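9th December

Late back, feet like ice, writing this on my knee before I forget which bits went wrong. Nadine Tannous did the morning on the left arm and I had the right, then we swapped because her shoulder was playing up. Paper folding all day again. Nothing else on the sheet till the folding set is full, says Tinadard, and they're paying so there we are.

19 good ones before lunch. Would have been more but I kept fumbling the first fold and Nadine won't let me keep a run where I regrip more than twice. She's right. The last batch we sent over in March was full of my regrips and the thing they trained on it did nothing but let go and grab, let go and grab, like a nervous cat. So now we bin them. Still hurts to press delete on four minutes of careful work.
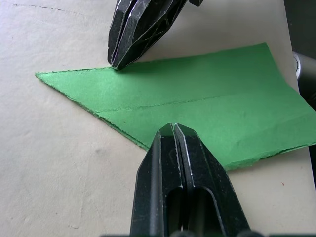
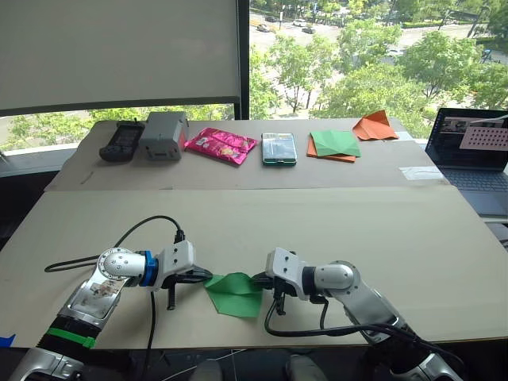
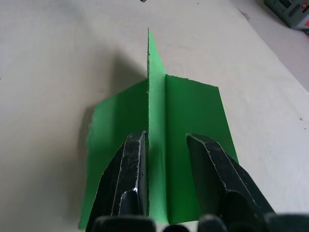 Labelling is what's eating the evenings. Haddad wants every run chopped into steps with a start and an end, and the steps have names, and the names changed again this week. "Flatten" is now two things. "Crease" is only allowed if a finger moves along the fold, otherwise its "press". Fine on paper (ha) but then you get a moment like the one with the middle standing straight up as a fin and a finger close in on its left side, other finger off to the right, and is that the end of a fold or the beginning of a pinch? I said beginning. Nadine said end. We wrote both down and sent it to Haddad, no answer yet. Also my torn edges. I've been ripping the sheets to size by hand and you can see it in the wrist views, all fluffy. I asked whether it matters and got told mess is good, the model ought to see mess. Will remember that next time someone moans about my desk.

Afternoon slower. 11 kept. Left wrist view dropped out once and we didnt notice until the run was done, so that's another in the bin. Need to check all three views BEFORE starting, not after. Write it on my hand.

Total now 1,886 across everybody, Stukum lot included, though theirs are mostly the easy half-folds and I don't think they should count the same. Said so on the call. Silence. Ireo upload was still crawling along when I left, so I've left it going overnight and will look first thing.

Tomorrow: more paper, the stiff sort if it's come. Ask about the step names again. Find out who has the good scissors. Nadine in at nine, me earlier if I can manage it, which I proably can't. Ring Mum.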